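Refurb Dell desktop from Markico, taken apart and reviewed

Last updated November 18, 2024

Quick one because I have to be somewhere. Bought an old Dell desktop off Markico in October as a parts-and-practice machine. Wanted something cheap to learn CPU swaps on before I go near my own PC. I've now had the cooler off, the paste cleaned up, the processor out, in, out again. So this is a review of the thing as something to work on. If you want game frame rates, wrong page.

Short version: good. Buy one if you want to learn. Don't buy one if you have big hands and no patience, the drive cage will get you.

Shipping was fine. Box was listing number 493, came double walled, loads of paper. No manual, no power cord. The cord thing annoyed me, the listing doesn't mention it either way.

Getting in. Side comes off, no drama. Cooler was the slow bit. The old paste had gone to clay and I did the wiggle for ages. Loosened the screws a bit at a time in a cross pattern, which is what Gaurav Sengar told me to do and he does this for a living. Wiped the chip with isopropyl and coffee filters until it came up shiny. Paper towel sheds, don't bother.

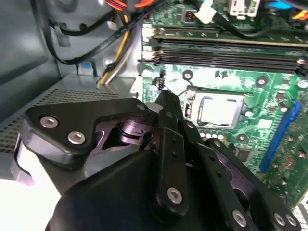

Cooler off, lid still on the chip. Memory slots along the top, socket lever on the left.

Layout is where I'd give it most of its points. Plenty of bare board near the socket so you can see what you're doing, the cooler holes have pale rings so you're never hunting for them, and the lever is easy to get a finger on. Memory slots sit close but not in the way. White latches on the ends, a bit stiff, they do work.

The silkscreen is readable too. I've worked on one other board (a Varkex, from my brother) and the labels on that were useless without a magnifier.

Taking the chip out. Push the lever down and out, let it come up slow, lift the metal plate, then straight up with the processor. Straight up!! No sliding. The pins are in the socket on this one, not on the chip, so a chip dropped at an angle can bend pins and then you're shopping for a board. Hold it by the edges. Look for the notches before you put it back, dont guess.

The Intel chip mine came with has printing so faint I had to tilt it under a lamp. Take a photo and zoom in on your phone, saves your eyes.

Now the complaint. The silver drive cage hangs right out over the board. It bounces light everywhere, so a desk lamp from above gives you glare off the metal and a dark patch where you want to see. Move the lamp low and to the side. There's also a bunch of thin red, yellow and blue wires looping down near the cage and plugging into the board, and I caught them with my sleeve twice. Roll your sleeves up.

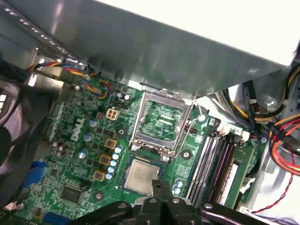 Pros, cons, whatever

Good: cheap board to make mistakes on. Socket easy to reach. Four memory slots. Big DELL on the board so at least you know which way round your photos are. Blue plastic on a couple of the connectors makes them easy to spot.

Bad: cage. Glare. No cord. Cooler paste like cement, budget an evening for that alone.

Paste I used was a little tube of Havlíček, does the job, spreads a bit thick when cold. Wrist strap from Cloltach, clip is weak and pops off if you tug it. Would not buy the strap again. Would buy the paste.

Would I get another of these? Yeah, probably two, one to keep whole. Score 8 out of 10. Would be a 9 with the cord in teh box.

Comments (4)

Vivek Shakya
Mine had the paste problem too. Ran the machine for 13 minutes first to warm it up, then shut down and unplugged, and the cooler twisted right off.

Hina Kakakhel
Does the drive cage come out? On an older one I had it lifted off and then you had all the room in the world. Worth checking before you do the chip.

Fuad Woldemariam
Agree on coffee filters. I bought a pack of 1,000 for this years ago and my wife still thinks we have a coffee problem.

Amr Kamel
What did you do with the socket while the chip was out? Mine picked up a hair and I had a bad half hour with tweezers. Now I shut the plate if I'm leaving it even for a minute.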